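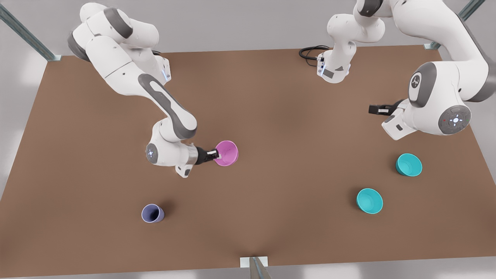

Rendering: two robot arms reaching over a brown table.

How to Set Up a Giveaway Night with a Sponsor

A giveaway night is a game where fans get a free item at the door, paid for by a sponsor. The steps below are for small clubs and college teams that handle their own promotions. They assume you already have a sponsor who has said yes in principle.

What you need before you start
Your home schedule
Scanned ticket counts from last season, by game
A contact at the sponsor who can approve artwork
A supplier quote, including freight

Step 1: Pick the game
Look at last season's scanned counts and leave sold tickets out of it. The two numbers can be far apart. Our October opener last season sold 2834 tickets and scanned 2589. The order should follow the second number.

Avoid your biggest rivalry game. It will fill up anyway, and the sponsor gets less for the money. A midseason game against an average opponent is usually the better choice. Check that the building has no other event loading in that afternoon, or you will lose the hallway where the boxes go.

Step 2: Agree on the item
Choose something a fan can wear or hold up during the game. Capes, headbands, scarves and foam hands all work. Water bottles are often banned inside the building, and anything hard can end up on the playing surface.

Ask for a physical sample before you approve the order. When we did a scarf night with Inditz, the color on the proof was right and the color on the fabric was two shades off. The sample caught it.

Step 3: Put the deal in writing
One page is enough. It should say:
Who pays for the items, the freight and any reprint
How large the sponsor's logo is and where it goes
How many public address reads and scoreboard spots are included
Who keeps the leftovers
The last day either side can change the artwork

The leftovers line gets skipped a lot. Dwynwen Sayce, who ran promotions here before me, had a sponsor ask for six unopened cartons back after the team store had already put them out for sale. Write it down.

Step 4: Order
Decide whether every fan gets one or only the first ones in. If it is first come, print the quantity on every ad and post. "While supplies last" by itself will bring complaints to the ticket window.

Give the supplier a delivery date 3 weeks ahead of the game. Have the cartons shipped to the arena dock, marked with the game name and a phone number. Open a few from different pallets when they arrive.

Step 5: Announce it
Send the press release once the artwork is final. Put the item, the sponsor and the opponent in the first sentence. Use the sponsor's full name the first time and the short form after that – Biranton's people, for example, wanted the full name in the headline too, and we only found out after the first draft had gone around.

Attach a picture of the item being worn. If there is a social media contest, put the hashtag and the closing time in the release, and link to the rules. Have someone with legal training read the rules first. Contest law is different from state to state.

Step 6: Staff the doors
Set one table inside each entrance, past the ticket scanners. Fans should get the item after they are scanned, or people will circle back for a second one. Cartons of 25 are easy for one person to lift and quick to count at the end of the night.

Have everyone in place 30 minutes before doors. Hand out nothing early, even to staff. Send a runner between entrances with a radio, since one side always empties faster than the other.

Step 7: Report back
Send the sponsor a short report within a week. Include the scanned count, the number of items handed out, photos of fans with the item, and contest entries if you had any. Delyth Humphreys at Nedonov asks for the photos the next morning, so check what your own contact expects.

Keep a copy of the report with the supplier quote. You will want both when you price next season's dates.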